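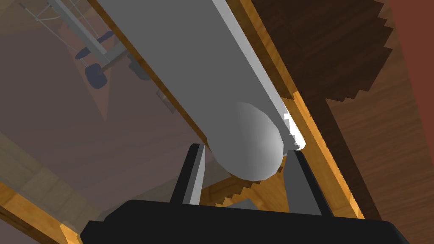

Hevix Water Softener Owner's Guide > Section 5: First Fill and Regeneration

Complete this section after the bypass valve and drain line are connected (Section 4). Keep the bypass valve in the BYPASS position until step 6.

1. Check that the brine tank is clean inside. Wipe out any dust or packing material with a damp cloth. Do not use bleach or soap.

2. Pour 2 gallons of clean water into the brine tank. On later cycles the valve adds its own water.

3. Add salt pellets until the tank is half full. Use pellets marked for water softeners. Rock salt leaves sediment in the brine well and is not recommended.

Note: In a damp basement, keep the level below two-thirds. Salt tends to form a hard crust when the tank is kept full.

4. Plug in the transformer. The display shows the time of day, flashing. Press UP or DOWN to set the hour, then press SET.

5. Enter the water hardness in grains per gallon. If you are on city water, call your supplier for this number. If you have a well, use a test strip or send a sample to a lab. Add 5 to the hardness number for each part per million of iron.

6. Open a cold water tap near the softener. Turn the bypass valve slowly, one quarter of the way toward SERVICE, and wait until the tap runs without spitting. Then turn it the rest of the way and close the tap.

CAUTION: Opening the bypass valve quickly can push resin into the house plumbing. If you find small amber beads in a faucet screen, return the valve to BYPASS and see Section 8.

7. Hold REGEN until the motor starts. Stay nearby for the first cycle and check the drain line for leaks at both ends.

8. When the display returns to the time of day, the softener is in service. Hot water will stay hard until the water heater has been used up and refilled.

Setting the reserve

The factory reserve is suitable for most homes. If you run out of soft water before the overnight cycle, raise the reserve one step and leave it for a week before changing it again.

Filed under: Manuals & Guides / Water Treatment

Comments (3)

Bedoya
My display skipped the hardness screen and went right to the reserve. Unplugging it and starting over from step 4 fixed it.

Arturo Rinaldi
Same thing on mine in February. Also, the Harnville water office gives hardness in mg/L, so divide by 17.1 first.

coltdale_well
Does the iron number apply if there is already a filter ahead of the softener?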